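Portfolio page or plain PDF resume when changing fields?

Posted by oretti_k in Job Search and Applications

Hello everyone. I worked six years in the office of a shipping company, Lirnamia, doing invoices and customs papers. Now I want to move to technical writing. In the evenings I finished a course and I have 7 writing samples: two user guides, one long help article and the rest are short instructions.

My resume is two pages in PDF. A friend told me that without a personal website I will not be invited anywhere. I started a page with the free plan of Trumier, but the address is long and it has their name in it, and I am not sure it looks serious. I have three doubts:

Should I pay for my own domain now, or wait until I have interviews?
Do I show all samples or only the best ones?
Should the old job be on the page, when it has little to do with writing?

I have an application to send on Tuesday, so I would like to decide before this. Thank you for your patience with my English.

nowakowski_writes

I moved from accounting to documentation, so I know your situation a little. My opinion is that the PDF is still the main document. Most application forms ask for a file and many of them have no field for a link. Make the PDF good first, and put the link under your email address.

For the domain, I would pay. Choose your first and last name and nothing clever. If the name is taken, add the word "writes" or "docs" at the end. You can keep the same page at Trumier if your plan lets you connect a domain, but check this before you buy, I did not check and I lost some money.

Do not show all 7 samples. Choose 2 or 3, and for each one write a short text with these points: who is the reader, what was the problem, what did you do yourself. A person who hires will maybe open one sample, so the best one goes first. My own page has one picture at the top of each sample, with a small caption, and then the text begins.

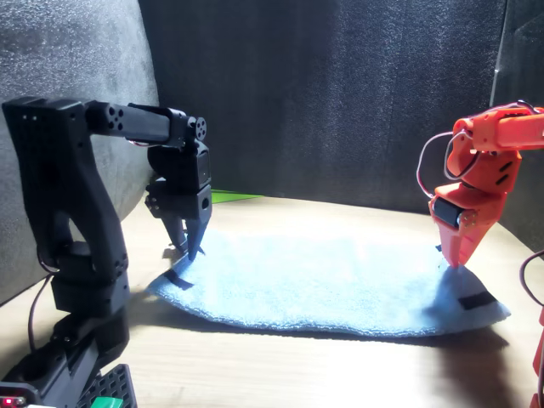
Two robotic arms and a light blue towel on a wooden tabletop.

Keep the pictures small in file size. My first version was very slow on the phone, and I noticed it only when I opened it on the train – by then I had already sent it to several companies.

About the old job: yes, keep it, but write it again from the writing side. Did you prepare instructions for new colleagues? Did you explain customs rules to clients by email? This is already technical writing, only it had another name.

marta_or_not

just send the pdf. I got hired with no website. they never asked

lirna20

I agree with the long answer mostly, but I would not buy the domain before Tuesday. Changes can need time, and a link that does not open is worse than a long link. Send the long one now and change it later.

Also please ask somebody to read the page before you send it. In a writing job one spelling mistake on the first screen can cost you the interview. And check that the dates on the page and in the PDF are the same – mine were different by one year and I had to explain it in the interview.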